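Opening the Old Desktop Again

28/01/2026

I wanted to finish this computer in November, but the winter came and the work stayed on the shelf. It served 11 years in the office of my brother-in-law at Gauthier, and he gave it to me for 26 dollars and a cake.

The processor socket is empty now, with the memory slots in two banks beside it. What makes me tired is the cables. The blue SATA one I like, because I can follow it with my eyes. The black ones are all the same to me, and they make a knot over the board.

Before I remove any plug, I write its place on a small paper. My husband laughs at this, but last time I lost one whole evening with a fan connector. The next step is to order the new processor from Bemell.

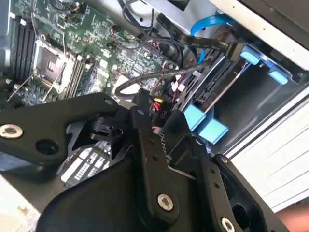
Josée Bergeron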